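Notebook, fruit-to-basket bench, Saturday, 9 a.m. start

Good morning for it. The draft house rules for tabletop work have been sitting in the shared folder since early February, and I wanted to stop fiddling with the wording and try them against the real task. The task is as plain as they come: pick up one red fruit, put it in the basket, reset, go again. I love this one. It's small enough that you can see every bad habit you have.

The rules as they stood when I came in, copied from the Closholm draft so I can scribble on them:

Rule 1. Walk the floor before power. Follow every cable with your eyes from the robot to wherever it ends.
Rule 2. Stop button in somebody's hand, thumb off it, from power-up to power-down.
Rule 3. Nothing on the table except what the task needs.
Rule 4. Hand open and still before anyone reaches in to reset.
Rule 5. Write down the start layout before the first run, and don't improve it halfway through.

Rule 1 needs more meat. "Follow every cable" is fine for a bench arm but we've got a full humanoid standing at the desk, with a power cable lying in loose curves over the floor behind it and a whole nest of wiring round the shoulders and back. I'd like the rule to split in two: floor cable first, body cable second.

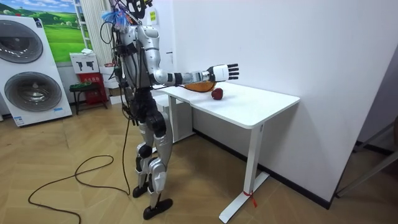 For the floor part, my proposal is a keep-clear strip of 800 mm behind the heels, with slack laid to one side of it, so the person holding the stop never has to step over anything. I tried it with masking tape and it felt right straight away. For the body part, move each arm slowly to the far end of its reach and watch what the wiring does at the shoulder. It takes a couple of minutes. Pukard does this with their whole fleet every shift and I used to think it was overkill. I've come round!

Speed. The Ní Chonaill guide that everybody photocopies says to start slow and "increase when confident", and I've never liked that, as confidence is the one thing I always have too much of by lunchtime. I'd rather have a number. Proposal: first runs of the day capped at 200 mm/s at the wrist, no exceptions, and the cap comes off only after nine clean runs in a row. One bump of the basket and the count goes back to zero. It makes the first part of the morning slow, but it also gives you nine proper chances to watch the hand come in, and I noticed more in those than I usually do in a week.

Approach position is where I got excited. We'd been arguing over whether the hand should pause before closing or go straight through in one motion. With a pause written in, the person on the stop has an obvious moment to say yes or no. Fingers up, thumb low, fruit in the space between, hold, check, then close.

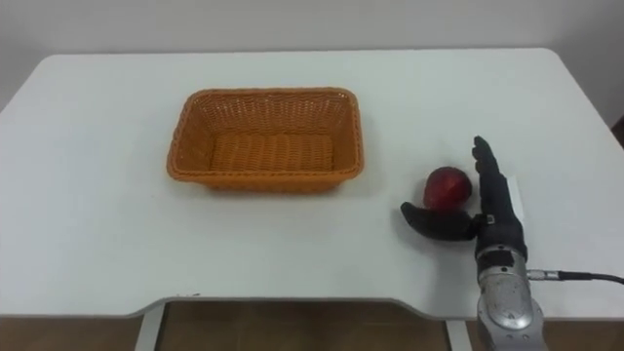
So I want that as Rule 6: every pick has a hold point, and the hold point is long enough for a person to say a word out loud. I was saying "clear". Say whatever you like as long as it's the same word every time. Wasus has a similar idea in their handover notes, only theirs is a light on the controller, and I think the voice is better because the person at the keyboard hears it too.

Rule 3 also wants a line on what "needs" means. Basket, fruit, done. No pens, no mugs, no phone "just for a second". I'm guilty of the last one. Keep the stretch between fruit and basket open as well, and put the basket down with a short side facing the hand so that the carry is one sideways move.

Rule 4 I'd leave alone apart from adding "and arm back from the basket". Reaching under a raised hand to straighten the basket is exactly the sort of thing a tidy person does without thinking. Tape marks for the basket corners would take away the temptation. Must get the low-tack stuff, the other kind leaves gum on the desktop.

Then the carry. Draft says nothing about it at all! My addition: lift only as high as clears the rim, and don't swing over the basket until the grip has been looked at. If the fruit is going to go, let it go over bare table, where the worst outcome is a bruised apple.
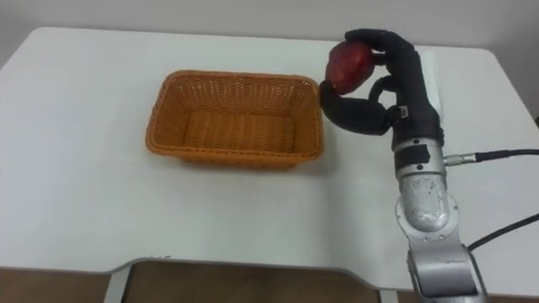
Fruit held up beside the basket, fingers over the top and thumb underneath.

Log sheet: 142 lines on the current form, far too many for a bench task. Going to cut it to one page with the layout sketch at the top and a column for the spoken check. Will try the short version next session and leave copies by the desk.

Still to sort out:
who signs off a changed layout
whether the hold point applies to the put-down as well (I think yes)
spare batteries for the stop button
tape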